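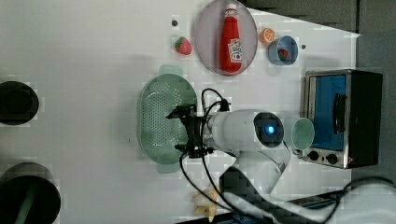

The Early Shift at Dandham

Features / Campus / 13 Oct 2023

At 4:50 in the morning the only lights on in the Tanui Building are the ones in the stairwell. The first cleaning crew of the day comes in through the loading dock, signs the sheet, and picks up keys. By the time the first lecture starts, they will have been through 31 classrooms, two computer labs and every restroom on four floors.

Dandham College has 1,861 students this fall and a custodial staff of 23. That number has been the same for six years, although the college opened the Tanui Building in that time and took over a former bank on Mill Street for its nursing program. The work is divided into three shifts. The early shift is the one people tend to stay on once they have it.

Part of the reason is practical. The shift ends at 1:30 in the afternoon, in time to pick up children from school or get to a second job. Several members of the crew are taking classes at the college themselves, with tuition covered after a year of employment. One is two courses short of an associate degree in accounting and does the reading in the break room at nine.

The order of work hasn't changed much. Restrooms first, then the labs, then classrooms from the top floor down. Trash comes out before anything is wiped. Floors are last, and the hallway outside the main lecture hall is always the last floor of all, as students begin lining up there at 7:30 and will walk through a wet patch no matter how many signs are put out.

What has changed is the equipment. Until last year the crew used string mops and the same yellow buckets found in most schools. The college now uses flat mops with washable pads, and the chemicals come through a wall-mounted dispenser made by Skivden that mixes them at a set strength. Older members of the crew were not in favor. The complaint was that the floor cleaner came out too weak, and for the first month a few people kept a bottle of the old concentrate in their carts. The facilities office had the dispenser adjusted in November, and the bottles went away.

The backpack vacuums were an easier sell. They weigh less than the uprights and they get between fixed seats, where most of the dirt in a lecture hall ends up. The one drawback is heat. In August, with the air conditioning set back overnight, the crew on the fourth floor takes turns.

Pay at Dandham starts slightly above what the local hospital offers and below what the warehouses by the interstate pay. The facilities office says it loses one or two people a year to the warehouses and usually gets one of them back. The college's advantage is its calendar, with paid time off between Christmas and New Year's and a short week at spring break.

Summer is not the slow season that people imagine. Classes thin out, and that is when the floors get stripped and refinished. Furniture from a whole corridor is moved into the next corridor, the old finish is taken up, and four or five thin coats go down over two nights. The gym floor is done by an outside contractor, Mamine, but everything else is handled by the staff. Residence halls come after that, room by room, in the ten days between the last summer camp and move-in.

Ask the crew what they would like from students and the answers are modest. Pour out the coffee before putting the cup in the trash. Leave the chairs where they are. Report a leak when it's a leak and not when it has reached the hallway. A few would also like the whiteboards wiped, though that one is aimed at the faculty.

Some students do get to know them. The nursing students, who start early for clinical rotations, are often the first people in the building, and last May they asked that the early shift be invited to their pinning ceremony. Eleven of the crew went, a few still in uniform, and sat together in the third row.

By 7:40 the upper floors are finished and the carts are back in the closets. The crew has fifteen minutes for coffee. Then someone from the second floor calls down about a paper towel dispenser, and two of them head for the elevator.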